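Eight weeks of talking to Elfriede

Writing this fast because the bus is at quarter past and if I don't do it now it'll be August and I'll have forgotten half. I said I would put something up about the tandem. So.

I moved to Tokville from Sutska last autumn with two suitcases and a German course I had done entirely on my phone, mostly in bed. I could say that the owl drinks milk. I could not say that the boiler was making a noise. First winter I spoke to the woman in the bakery, the man at the parcel shop, and myself. At work everyone speaks English, very kind of them, very bad for me. 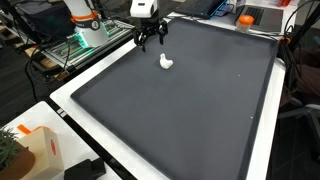
Tokville Tandem Club: members' pages

Anyway the club. Someone at work had a leaflet on her desk, I took it, she never got it back, sorry. The idea is simple. You get put with a local person who wants your language or at least doesn't mind hearing it, half the time in one language and half in the other. No teacher. No homework unless you give it to each other (she did give it to me). You meet wherever you like. I wrote on the form that I wanted somebody my own age who likes music and cooking.

They gave me Elfriede Lammers, who is 80 and likes neither.

I nearly wrote back to ask for a change. Had the email typed out. Didn't send it because I had to look up how to be polite in it and then it got late. Then she rang. She rang! On the actual phone. I understood my own name and the word for stairs.

Her flat is up a lot of them. Feller, the firm that looks after the building, has been going to fix the lift for as long as I've been going there, and there's a note on the lift door which was the first thing we ever read together. Properly read it, like a poem. "Until further notice". She made me say it until I could say it without stopping. Bis auf Weiteres. Very useful phrase as it happens, half of this country is bis auf Weiteres.

First meeting was awful. I'd prepared questions on a card. Where were you born, what was your job, do you have brothers and sisters. She answered each one with a single sentence and then looked at me as if I was from the census. Then it was my turn to be asked and she asked me what I was cross about. I said nothing, I am not cross. She said come back when you are.

So second time I came cross. Letter from the health insurance, three pages, didn't understand if I owed them or they owed me. I put it on her table and said the only thing I had, which was "this is not good". And off we went. An hour on one letter. They owed me, by the way, not much, but I've never enjoyed money so much.

After that I always brought something. The letters mostly. Also the instructions for the washing machine, a menu, the rules for the rubbish (she has strong views, she has been told off about a yoghurt pot and will not let it go). A text from my neighbour that I thought was angry and she said no, that is just how people write here, with the full stop at the end. That one text had cost me a whole week of creeping past his door with my shoes in my hand.

What I'd say to anyone starting: bring your post. Don't bring topics. Topics are what you talk about with someone you will never see again. 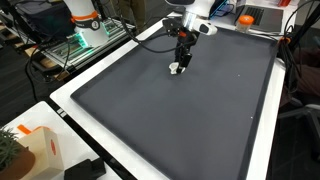

The other half of the deal was that she gets my language and I honestly thought she had just ticked the box to be nice. No. She had a notebook. She had had a colleague from near Sutska once, long ago, when she was at the Phromma factory, and this colleague used to sing something under her breath at the packing bench, and Elfriede wanted to know what it was. She had been carrying round the sound of it all that time with no words in it. She hummed it to me. I had no idea. I recorded it on my phone and sent it to my mother, who had no idea either, who sent it to my aunt, who wrote back inside a minute, all in capitals. It's a song for getting children to eat. That's all. It's about a spoon.

Elfriede was so pleased. She'd thought it was about a man.

So we learnt the song, line by line, and she has a terrible accent and I got to be the one who says "again, slower", which I can recommend to anybody who has been on the other end of it for months. It changed things between us, that. Before it I was the one with the mistakes. I started noticing she didn't correct all of mine any more either, only the ones that would get me in trouble. She lets me get the articles wrong. She does not let me say du to the postman.

Now the exam, because people keep asking. I booked it in June in a moment of madness. Speaking, listening, reading, a writing bit where you complain to a hotel. The waiting part was what did me in, much more than the test. They call you by number, I was 42, and I sat down when they were at 27. So plenty of time to forget every word. Everybody else had a folder and was muttering. The boy next to me was doing verbs with his eyes shut. I had a banana and the spoon song in my head.

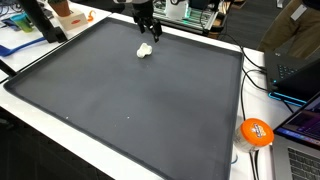
The speaking part came last for me. You go in with another candidate and there are two examiners at a desk, and you have to plan something together, ours was a leaving party for a colleague. My partner had learnt hers by heart and said it all in one go with no gaps and then there wasn't any party left for me to plan. Silence. Both examiners leaning in with their pens. I felt exactly like that little white lump sitting on the big dark grey tray with the two black fingers coming down over it, so much floor and all of it showing. And then out of me came, in a perfectly good accent, "the lift is out of order until further notice". I don't know. It was the sentence that was there. The older examiner asked, so how will the guests get up to the party? And I was off! The stairs, who would carry the drinks, the firm who should be written to, the colleague's bad knee, what kind of letter, how firm a letter. I had eight weeks of Elfriede in me and it all came out at once. My partner joined in about the stairs in the end, she was good on stairs.

I don't have the result yet. They post it. If I failed then I failed on the hotel, I got very rude to the hotel.

Went to Elfriede's the day after and told her the lot and she made me tell it again with the verbs at the end where they belong. Then she said the party was a bad idea in the first place, you don't have a leaving party upstairs.

Things that were hard, to be fair, since the club asked us to put those in as well. Her voice is quiet and the street is loud, so with the window open I miss a lot, and she won't have it shut. She says words that my colleagues laugh at because only their grandmothers say them. I used one in a meeting and got a round of applause, which I didn't want. There were days I was so tired after work that I stood at the bottom of the stairs and thought no, I will ring and say I'm ill, and then I'd have to say it in German so I may as well go up. And I still can't do the phone with anyone except her. The dentist, no chance. I walk there and stand at the desk.

Also I've had to admit I was homesick, and had been for months, and was calling it being busy. Teaching her the song did that. You can't explain to somebody how a spoon goes round the edge of the bowl where it's cooler without being back in the kitchen for a bit. She didn't say anything about it, she just filled up my cup and asked me what the word for edge was. I've thought about that more than I've thought about the exam.

We're carrying on over the summer. She wants to learn how to swear a little, I've told her I'll have to ask my aunt. I want to be able to ring the dentist by the time it gets cold. Feller has put up a new note on the lift, differnt wording, same meaning, we did it last time in ten minutes flat and she found a comma wrong in it.

The tandem list is open again if you were thinking of it. Tick whatever you like on the form. You can write to them in any language, they find somebody to read it, and if you get a phone call from a number you don't know please pick up.

Right, bus.

Posted July 2022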